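Collecting grasp examples by hand: read this before you record 400 of anything
By Kulsoom Naqvi
11 comments | 190 shares

Most guides tell you that more examples fix a bad policy. I doubt it. My first 200 for the Zeltow project were nearly all the same grasp from the same side, and the model learned that and little else.

1. Pick a start pose and vary it. Open the fingers, hold the gripper over bare table, and begin each take from a slightly different height and angle.

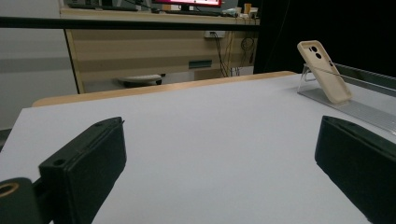
Fingers apart over the table, phone on its clear stand toward the back.

2. Leave the background alone. People love to clear the room first. Fine, if your robot will live in a clean room. Mine won't, so the desk and cables stay.

3. Include awkward parts. Clear plastic is a good test - the edges come and go with the light, and I don't trust any success rate measured only on solid blocks. Grip the part you can see well, pinch it between both pads, and pause before you move.
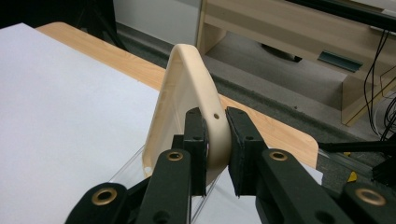
4. Throw takes out. If you fumbled and recovered, label it as a recovery or delete it. Don't let it pass as a clean grasp.

5. Train early. Try a small batch before you record the rest. If it fails, look at the takes before blaming the size of the set.

Contact | Copyright Kulsoom Naqvi | Back to top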